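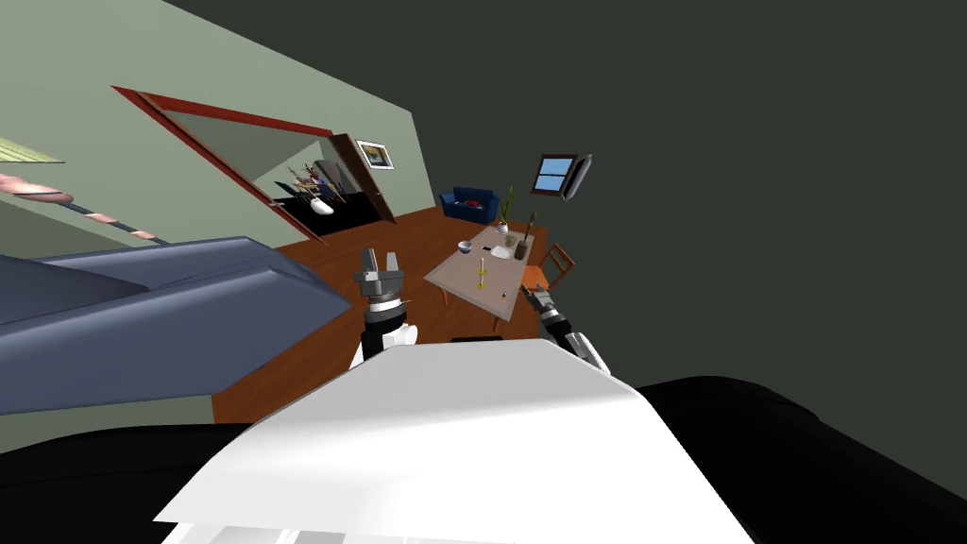 ## Table clearing in sim, Dec 21, 2025

Very good day with the living room scene! I finally got the Kuvard task list loaded without the physics falling over, and both arms are up and responding. The job is the dullest chore in the house: clear the table, leave the plant where it is, put everything else on the sideboard in the next stage. We have 9 objects tagged for it, and 6 of those have grasp settings I trust.

Today's target was the small item by the front right corner of the table. It's nearest the right gripper, so no driving, just reach and close. The small white bowl is the left arm's problem and I'm saving it, because last April's bowl runs taught me to respect a rim.

Ravinder Arsenault thinks we should go for the yellow piece first. It's slim and it tips if you look at it wrong, and he says a machine that can't move that without knocking it over has no business near anybody's dining table. Fair point! I'd still like a few easy wins in the log before we get humbled. 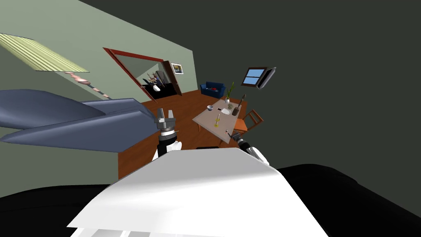
The batch is set for 200 attempts with the Hondard planner, then the same again with the Wong one, same start pose for both. Seed is 406 (write it down this time, me). I'm scoring three things: did it lift, did it set down upright, did anything else on the table move. That last one is where chores get hard, and I love that we can measure it now.

Can it clear a table yet? One item at a time, slowly, with the chair left alone, I think we're close. A full table after dinner, no way.

To do:

- check the right wrist limit near the chair back
- ask Ekside for their plant collision mesh, ours is a box
- floor item under the table: tag it or ignore it?
- bowl, left arm, tomorrow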